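The owner of the Puvstead laundromat opened it in April with 2 washers and a loan she describes as "bigger than I wanted." She had spent years driving to Sokdale with bags of sheets in the back seat.

"There was no place to wash a comforter in this town," she said. "I kept waiting for somebody to open one."

Most of her early trouble was with water. The building's old supply line could not keep up, and the plumber from Plidum quoted her $2,000 to replace it. She paid in two parts.

"I didn't argue. You can't run a laundromat on a trickle."
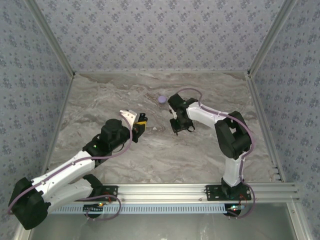
One regular from the apartments on Ikeda Street said the prices were fair but the doors closed too early for people on second shift. The owner has heard this before.

"They're right," she said. "I'm there at six in the morning, so I want to go home at eight. I may try ten o'clock closing for a month – we'll see who comes."

She keeps $100 in quarters behind the counter and refills the change machine herself. Card readers are next on her list, after the dryer vents.

"The vents come first. I clean them every night before I lock up."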